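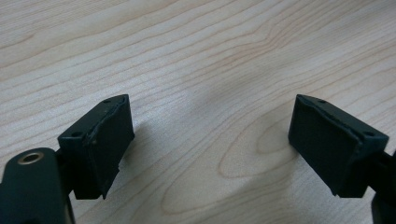

What is in the Besville Noticeboard Corpus?

It holds 2,000 short notices of the sort people pin up in shop windows, library foyers and bus shelters, typed out as plain text. Lost cats, piano lessons, a room to let with "no drummers" written underneath twice.

Version 2 notes, last edited 27th January

Version 1 was a spreadsheet with a column called "misc2". Version 2 is a folder of text files and one index, and "misc2" has been retired with full honours. If you built anything on top of version 1, your code will break, and I'm sorry, though I did say at the time that nobody should build anything on it.

Getting started

Unpack the archive somewhere you can find again. You should have:

notices/ - one file per notice, UTF-8, line breaks kept as written
index.csv - one row per notice
spellings.txt - words I was asked to correct and didn't
LICENCE
README, the file you're reading

The files in notices/ are named by town and running number, so besville-0001.txt is the first one from Besville. The running number says nothing about age. It is the order in which I typed them up, which was decided mostly by which carrier bag was nearest the desk.

Columns in index.csv

id: matches the file name, minus the ending.
town: Besville, Grondier or Oprea.
kind: one of sale, wanted, lost, found, lessons, room, event, grievance.
handwritten: yes, no or partly. "Partly" is nearly always a printed notice with the price crossed out and a lower one added in biro.
tone: my own judgement, from 1 (polite) to 5 (the neighbour will know who is meant).
has_drawing: yes or no. The drawings themselves aren't included. Many of them are horses, or were meant to be.

A notice can only have one kind, which caused trouble. A card selling a drum kit because of complaints from upstairs is down as sale, though its heart is plainly in grievance. Search the tone column as well if you're after that sort of thing.

How the notices were gathered

By asking. Shopkeepers take cards down when they go out of date and most were happy to hand over the old ones. Grondier has a launderette whose board had clearly not been cleared since it was put up, and it accounts for a good share of the lost pets. Nothing was taken while it was still current, apart from one advert for a wardrobe in Oprea which I bought, and which came with its card.

What was removed

Phone numbers, surnames, house numbers and email addresses are replaced with [PHONE], [NAME], [NUMBER] and [EMAIL]. First names of people became [FIRST]. Pets keep their names. I thought about this for some time and decided that a cat called Gravy has no reasonable expectation of privacy.

Two notices were left out altogether. One was a recipe. The other was an accusation concerning a marrow, detailed enough that anyone from the village would have known the parties at once.

Spelling and punctuation

Left exactly as found. If a notice says "sofa bed, hardly slept on, must go to day", then so does the file. Please don't send corrections. Capital letters are kept too, including the ones used for volume.

Where a word couldn't be read it is marked [?]. Where I could read it but couldn't believe it, I left it alone.

Things this is good for

Teaching people to sort short texts into piles. Looking at how sellers describe old furniture. Testing a search tool on writing that hasn't been tidied up first. One reader used it for a pub quiz, and the licence allows that.

Things it is not good for

Anything about prices. There are no dates on most of the cards, so a bicycle at a given sum could be a bargain or an insult depending on when it was pinned up. It won't tell you much about country life in general either, as it covers three towns and leans heavily on one launderette.

The tone scores come from one person, on different days, some of them wet. I went back over a batch in January and disagreed with myself often enough to stop going back over batches. Treat a 3 as anything from 2 to 4.

Loading it

Any tool that reads comma-separated files will do. The comments field in version 1 had commas in it and no quote marks. That has been fixed. I also wrote a small script called Hondeck that joins the index to the text and prints a notice at random. It has no options, and prints horses more often than it ought to.

Licence

Use it, copy it, change it, and say where you got it. If you publish something, a line naming the corpus and the version is enough.

Known problems

The Oprea files have a blank line at the end and the others don't.
"Partly" is spelt "partley" in a few rows. I'll get to it.
One found notice and one lost notice are, I'm now fairly sure, about the same tortoise.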